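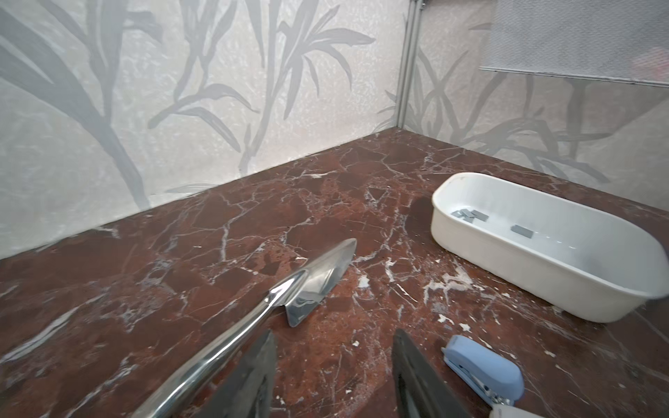 Flusilholm had no harbor to speak of. That's the starting point of my project and it took me a while to get it, because on the map there's a bay and you figure bay = ships can park. They can't. The bottom is too shallow for the first stretch and then it's rock, so in wartime anything that came by sea had to stop outside and get moved in by smaller boats. I drew the approach on paper first, then gave up and just used the stone of my tabletop to think with. Dark red marble, thin white veins branching all over it in jagged lines. Pretend the veins are the channels a loaded barge could use and you get the idea fast: lots of lines, few of them go straight anywhere. There's a chipped looking patch of white flecks on it too and I used that for the reef.

So, the question. How did the supply station at Flusilholm keep a garrison fed and fueled with no pier? And was it the boats that limited them, or the beach?

Sources. Mostly the station log, which Huguette Zacharias typed up from the handwritten original and let me read. Also the Leclerc letters (Leclerc was the beach officer, signs everything with just the last name, no first name anywhere I could find). Two maps. No photos of the unloading itself, which is a shame. I wanted to use the ship's own papers too but they're in an archive I couldn't get to before the due date.

What they had. The log lists 4 lighters, flat bottomed, towed by one launch. The launch is the problem in pretty much every entry. When it was down for repairs the lighters got rowed or poled in, and the log for those days gets really short and kind of angry. On shore there was a log road laid over the sand, a hand winch, and later a stretch of narrow track with carts.

The main unloading job I looked at is one ship, 392 tons of mixed cargo. Flour, canned meat, drums of fuel, coal, tents, wire, a crated generator. It was loaded in the home port by people who I guess didn't know where it was going, because the stuff needed first was at the bottom. Leclerc complains about this in three different letters. The tents came off almost last. His men slept under the tarps that were supposed to cover the flour, and then it rained, and he had to write a letter about the flour.

It took 90 hours to clear the holds, working day and night with stops for tide. I first wrote that this was slow. After comparing with the other ships in the log I took it back, it's one of the better ones. The bad ones sat outside for weeks.

The beach. This is where I changed my mind about the whole project. I went in thinking more boats would fix it. But the log has a running count of items on the sand, and at the worst point it's 3667 crates and drums sitting there waiting to be carried up. The lighters were coming in faster than the beach could clear. Twice they were held offshore fully loaded because there was no room to put anything down. More boats would of made a bigger pile.

What helped was the track. Once the carts were running the count drops every day. Also a rule Leclerc made that nothing could be set down below a line of painted stakes, since the high tide had already taken a row of fuel drums. Some of them were found down the coast. He wanted them back and the village that found them did not agree.

Problems with my work. The log has a gap in September, pages missing or never written, Huguette thinks never written. Tons in the log and tons in the letters don't match and I don't know if one of them is using a different kind of ton. I went with the log. Also I only did one ship in detail, so take the comparison part lightly. The table of tides is in the appendix, the hand drawn version, the typed one has a mistake in the second column I didn't get to fix.

What I'd do next: look at who packed the ship. The orders must exist somewhere. If the loading list was made before the destination was picked that explains the tents. If it was made after, someone just didn't care, and then I would like to know who signed it. Also want to find out what happend to the launch after the station closed, last entry only says "towed out."

Turned in 10/09/2024.

We use cookies to remember your settings and count visits. By continuing to use this site you accept our cookie policy. Accept / Manage settings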